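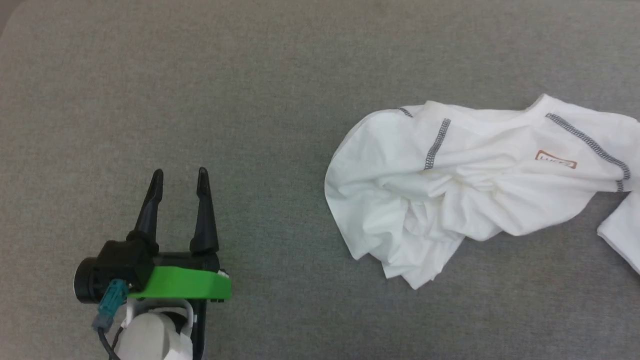 Alina Ursu
Shop owner, member

Has anyone bought mall kiosk displays from an overseas maker and been happy with the paint finish a year later? I sell scarves and small leather goods from a kiosk at Brevgate and need 2 new counters with glass tops. Plureo quoted me 1352 per counter, baking paint, locks and lights included, shipping extra. The sales rep says the finish "will not chip." I have heard that before. My current counters came with the same promise and the corners look like a dog got at them. They also want the full amount up front, which I don't love.

Liviu Sima
Shopfitter

Anything painted will chip if carts hit it. Ask what is under the paint and how thick the coats are, in writing. If they only send you a brochure, you have your answer. I'd want metal or solid wood strips on the outside corners and a kick plate at the bottom, whatever the rep tells you. And don't pay in full. A deposit, then the balance after you get photos of your own counters with the doors open. Also check the mall's rules before you order. Hollow made a client of mine redo the wiring, and that cost 183 plus a lost morning. 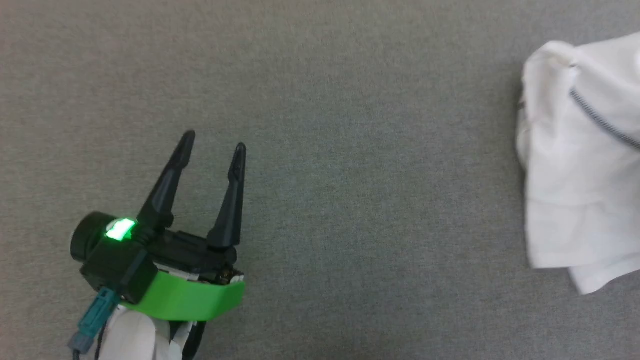 Gheorghița Buzatu
Member

got mine from Vasiliu, fine so far. over 18 months. one lock sticks

Tincuța Pop
Member

"Lights included" can mean a strip of tape and a plug that doesn't fit your outlet. Get the plug type on the quote. I'd ask for a painted sample too and hit it with your keys.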